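4.2 What the equipment line leaves out

The proposal costed by Lacson and Tôn for the Closwood residence rests on a single purchase: one two-armed service unit from Tromo, bought in June and spread over 4 years. The supplier's quote treats hot drinks as a solved task and prices it at nothing beyond the base unit. We were not persuaded, and went back to how the job is done by hand before accepting any figure for it.

Making a drink takes both hands for a good part of the time. An ordinary kettle with a bail handle can be approached from either side, and its lid knob sits under the handle, where there is little room for fingers of any kind. A person deals with this without thinking. A buyer has to pay for it, either in a better hand or in a different kettle.

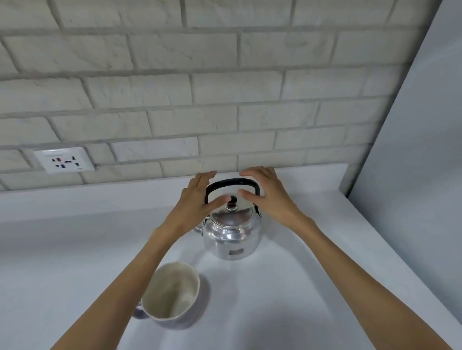

The quote allows for neither. When Sarpong asked Tromo which kettles had been used in its trials, the reply listed 2 models, both electric, both with a rigid side grip. The residence owns none of these. Replacing its kettles would be cheap, but the same question then comes up for mugs, jars and taps, and the budget has no line for any of them. Frimpong, the only other bidder, did include a sum for "household adaptation", though it would not say how the sum was reached.

Pouring raises a second cost. The spout of a stovetop kettle is narrow, and the free hand tends to stay near the mug in case it is needed. A unit that keeps one arm idle in this way is slower than the brochure rate, which appears to assume that both arms are working all the time. 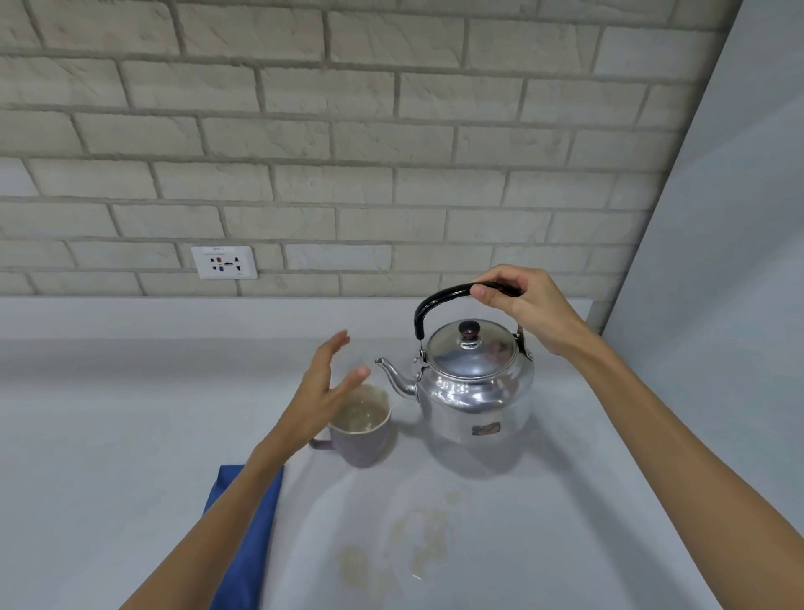 Figure 3. Drink preparation by hand: right hand on the kettle handle, left hand open near the mug.

Cleaning is missing as well. Counters get marked where drinks are made, and wiping up is part of the job for the staff who do it now. The supplier counts it as a separate task, to be licensed separately. Nartey and Kyei logged 128 drink rounds at the residence and found that 94 of them included some wiping of the counter. On that evidence, a price that stops at the pour covers a job that hardly exists on its own.

We therefore treat the quoted saving as an upper limit and a doubtful one. Our revised budget (Table 2) adds lines for adaptation, wiping and staff time spent standing by. It leaves the purchase price unchanged, as we had no grounds for altering it. Fillow, which leases similar units by the month, declined to supply figures for comparison.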